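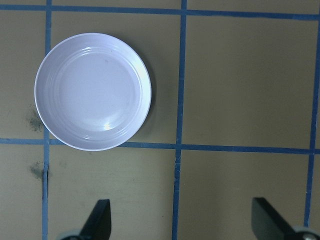 Menaka Weerasinghe thinks I'm being unfair to the Panis Leadership Award. Her email says the students put in real hours, and a plaque never hurt anyone.

Fine. But I read the criteria, all 2 pages, and I still can't tell what the winner did. "Demonstrated excellence" at what? The Bomudville chapter nominated 30 people and each form used the same paragraph – I checked. There's also a $100 entry fee, paid by the chapter, so dues are buying nominations.

I'd like to see one award where the judges publish their notes. Until then I'll keep leaving it off when I read resumes.

Filed under: Campus Life, Gripes

Recent posts
Who reads the Ranasinghe essays?
Honor societies by mail
My July without meetings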